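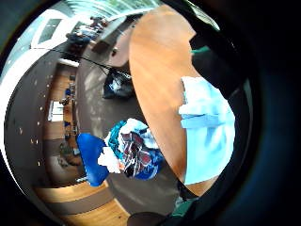 Soledad Achterberg fragt im Kommentarbereich des Handbuchs, weshalb die Meldungen der Grenzstation nach einem Neustart des Empfängers zwar eingehen, aber ohne Ortsangabe im Lageprotokoll erscheinen. Ursache ist in der Regel eine fehlende Stationszuordnung, siehe Schritt 4.

5.3 Verbindungsleitung zwischen zwei Lagezentren einrichten

Der Abschnitt gilt für das Meldesystem Prarik mit Gegenstelle vom Typ Gravaner. Stand: 03.08.2021.

Voraussetzungen: Beide Seiten haben die Teilnehmerliste der Waffenstillstandskommission eingespielt. Der Leitungsschlüssel liegt in gedruckter Form vor.

1. Empfänger ausschalten und das Leitungskabel an Buchse 2 anschließen.

2. Empfänger einschalten und warten, bis die Betriebsanzeige dauerhaft leuchtet.

3. Im Menü »Gegenstelle« die Kennung 389 eintragen und bestätigen.

4. Unter »Stationen« jedem Grenzposten einen Ortsnamen zuweisen. Die Zuordnung mit »Dauerhaft speichern« sichern – »Übernehmen« gilt nur bis zum nächsten Neustart.

5. Wartezeit für den Prüfruf auf 300 Sekunden setzen.

6. Prüfruf auslösen. Die Gegenstelle quittiert mit Uhrzeit und Kennung.

Hinweis: Bleibt die Quittung aus, zuerst die Kennung auf beiden Seiten vergleichen. Danach den Prüfruf wiederholen.

Hinweis: Das Lageprotokoll fasst 275 Einträge. Ältere Einträge werden überschrieben und sind vorher über »Ausgabe« zu sichern.

Vorsicht: Den Leitungsschlüssel nicht während einer laufenden Übertragung wechseln. Die Verbindung wird sonst getrennt, und die Gegenstelle protokolliert einen einseitigen Abbruch.

7. Einrichtung im Leitungsbuch vermerken und von beiden Diensthabenden abzeichnen lassen.

Für Gegenstellen vom Typ Roseo gilt Abschnitt 5.4.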